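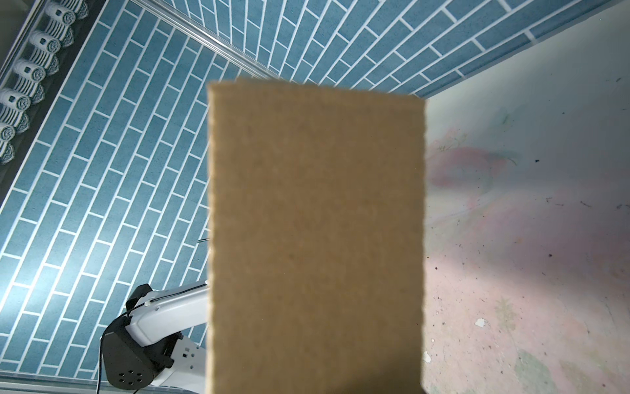

Search this site Go

Visit report: carton handling at the Divix returns plant, Zarnov

The Divix plant outside Zarnov takes in returned household goods, sorts them and repacks whatever can be resold. The visit on March 21, 2025 covered the repacking hall and the trial cell, where opened cartons are handled by a pair of robot arms. Returns peak after December, and on the heaviest day of the last season the hall took in 3,140 cartons. A normal day brings 1,126.

Manual repacking is organized in benches. A packer checks the item, decides whether the carton can be used again, straightens or refolds the flaps, tapes it and puts it on the belt. Refolding is the step the plant would like to hand over. It is repetitive, it loads the wrists, and under the old rota a packer did it for a full shift. The plant now limits bench time to half a shift, with labeling or inspection for the remainder.

The cell has two arms mounted on a common aluminum rail, facing a patterned mat with printed walls on three sides. Each arm ends in a gripper. Cartons are presented with the flaps already open, and the two grippers work on the same carton from opposite sides.
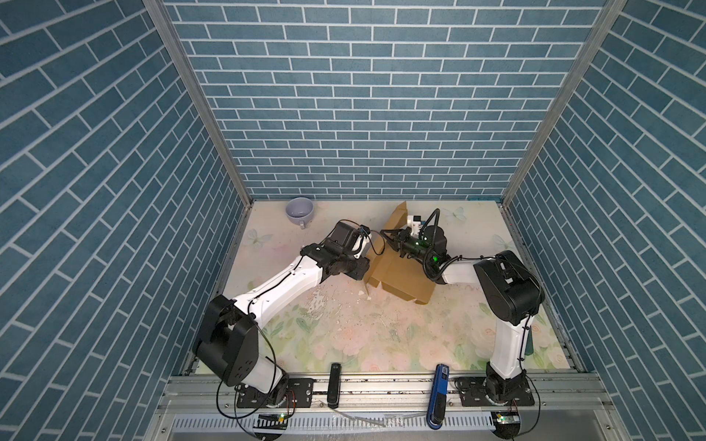
One packer from the early shift objected that the difficult cartons are the ones with a torn flap, and that a person feels the tear before seeing it. Her bench sets these aside by touch. The shift lead accepted the point and said the trial log now has a separate column for torn flaps.

The control software, Finda, logs each attempt with a start time, an end time and a result code. The codes are entered by an operator at a desk beside the cell. So far 199 attempts have been coded. The plant did not give out a success rate, and the number of attempts is too low for one to mean much. Two operators moved to this desk from the benches after a 20-hour course. Their pay grade went up one step. The benches they left have not been refilled, and the works council has asked for a written position on that before the trial is extended.

Used cartons are a poor material to automate. Creases run where earlier users made them, edges fray, and panels that should lie flat stand at odd angles. New blanks from the Oral line, in the adjoining building, are folded by a conventional machine that needs a fixed size and undamaged board.

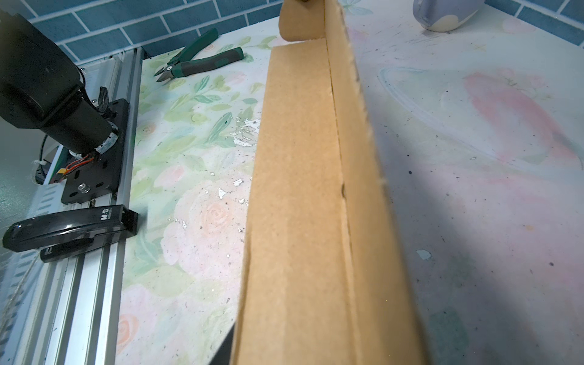
According to an operator at the desk, coding results is more tiring than folding was, in a different way: the hands rest and the eyes do not. He wanted the desk turned away from the windows and a ten-minute break every hour. The break has been granted. The desk was still facing the windows.

Noise at the benches is mainly from tape guns and the belt. Talk between packers is constant, and several mentioned that they would miss it at the desk. Management's present plan keeps taping, item checks and the reuse decision with people.

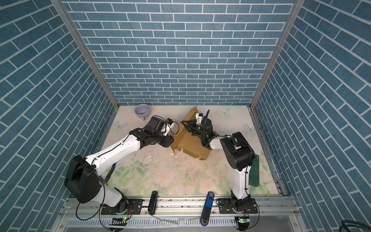
Who decides whether a damaged carton is used again?

The packer at the bench decides, and the cell receives only cartons that have passed that check.

Visitors are taken through in small groups, with safety shoes supplied at the gate. The next report will cover the Oral line and its blank store.

Contact | Copyright Zarnov Works Visits | Back to top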